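Chapter 3
The Open Counter: Storing Dry Goods Where You Use Them

Draft of July 20, 2025. Hedvig Blomqvist

Start with the counter. Cupboards come later, chapter 4. Most households keep some food out in the open, and most never decided to. A bag gets set down after shopping, stays a week, stays a month. By then it has a place.

In the Homstead survey we looked at 74 kitchens. Small ones mostly, rented. Packages on the counter in 60 of them. Dry food, snacks, instant things, a cup or mug close by. So the question for this chapter: what belongs out, what doesnt, and in what order?

Key terms: back row, front row, working edge, reach.

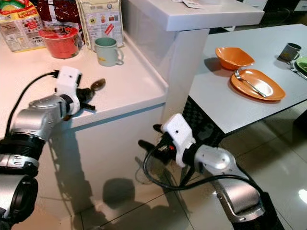

Figure 3.1 Back row and front row. Packages stand along the back of the counter, with a red instant-noodle cup and a pale green mug in front.

Two rows, then. Back row is for tall packages, standing up. Front row is for what gets picked up first. Keep the working edge clear, meaning the strip of counter nearest you, about a hand and a half deep. More on the edge in section 3.2.

Labels face out. Sounds fussy. But a bag turned backward gets opened twice, or bought twice, and you end up with 2 half bags going stale. El Ouafi calls this "double stock" and we will use teh term from here on.

Light matters too. Bright counter, warm window: move oils and nuts, leave the noodles. Steam the same, nothing in paper next to the kettle.

Before you read on: go stand at your own counter. List the back row, left to right. Then the front. Bring the list to section 3.1, you'll need it for the first excercise.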